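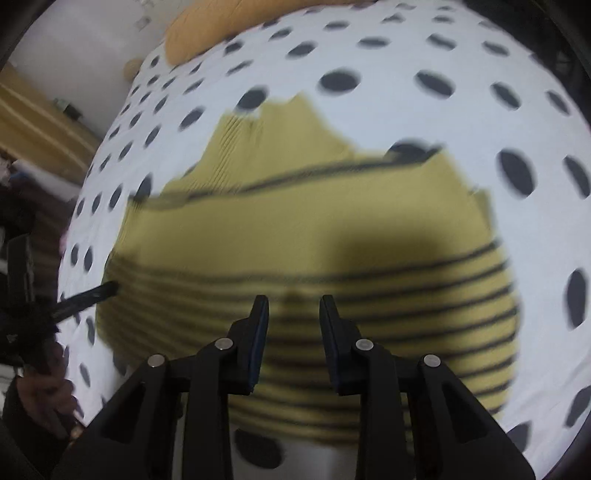 What did the student team set out to learn about teaching a robot to fold clothes?

The team wanted to know how many human demonstrations a two-arm robot needs before it can fold a small knit garment, and whether the care taken in recording those demonstrations matters as much as their number.

Student Project Report: Garment Folding from Hand-Held Demonstrations
Robotics Project Course, Vusbridge Technical College

1. Background

The Robotics Project Course at Vusbridge runs over two terms and requires each team to deliver a working system, a data set and a written report. The present team had four members and began work in September. Its project, named Platus, continues an earlier course project in which a single arm moved rigid blocks between trays. Cloth was chosen because the earlier methods could not be carried over to it. A block keeps its shape when it is picked up, while a sweater takes a new shape each time it is touched.

2. Method of Recording

Demonstrations were recorded with a pair of hand-held grippers, one for each hand. The operator works the fingers by means of a trigger, and a wide-angle camera mounted on the gripper records the view past the fingertips. Striped knitwear proved useful in this work. When a striped garment is pulled out of line, the bend in the stripes shows up plainly in the recording, and the team could check the quality of a fold without measuring it.

Each demonstration followed the same order. The operator spread the garment, brought in both grippers, took hold of the fabric at two points, folded it, and released. A demonstration was stopped and marked as failed if the garment left the work surface or if either hand lost its grip for longer than two seconds.

3. Data Collected

The plan called for 2,000 demonstrations. Recording took longer than expected, mainly because of the time needed to reset the garment between attempts, and the team agreed at the midterm review to lower the target to 1,000. At the close of recording, 981 demonstrations had been accepted. Of these, 300 were set aside for the comparison described in Section 4. They were recorded by one operator under a strict written procedure covering the starting position of the garment, the speed of the hands and the order in which the corners were taken.

Lighting was a continuing difficulty. The hands and tools of the operator cast soft shadows over the cloth, and in early recordings these were sometimes treated by the software as folds. Moving the lamp higher reduced the problem but did not remove it.

4. Training and Results

Three versions of the control program were trained. The first used all accepted demonstrations. The second used 500 chosen at random. The third used only the 300 recorded under the strict procedure. All three were run on the Jernmont two-arm station in the teaching laboratory, with the same garments and the same starting positions.

The first version gave the best results on garments it had met in training. The third came close behind it and was clearly better than the second, which had more data to work from. On garments that had not been used in training, none of the three was reliable. The most common error was a grasp that took two layers of knit where one was wanted — a fault the team also saw in its own failed demonstrations.

5. Work with the Barajas Workshop

During the second term the team spent two afternoons at the Barajas textile workshop, where staff showed how knitwear is folded by hand for shipping. The team had been folding from the hem upward. The workshop staff fold the sides in first, which keeps the lower edge straight. The procedure was changed after the first visit, and earlier recordings made with the old order were not counted toward the accepted total.

6. Equipment and Cost

The grippers were printed and assembled in the college shop. Finger pads wore quickly and were replaced several times. Future teams should order spare pads and pivot pins at the start of the term, as delivery was slow and recording stopped twice for lack of parts.

7. Recommendations

The team recommends that the next group adopt the strict procedure for all operators from the first day of recording. It further recommends that failed demonstrations be kept and labeled by type of failure. The recordings, the written procedure and the gripper drawings have been placed in the course archive and are available to enrolled students on request to the laboratory office.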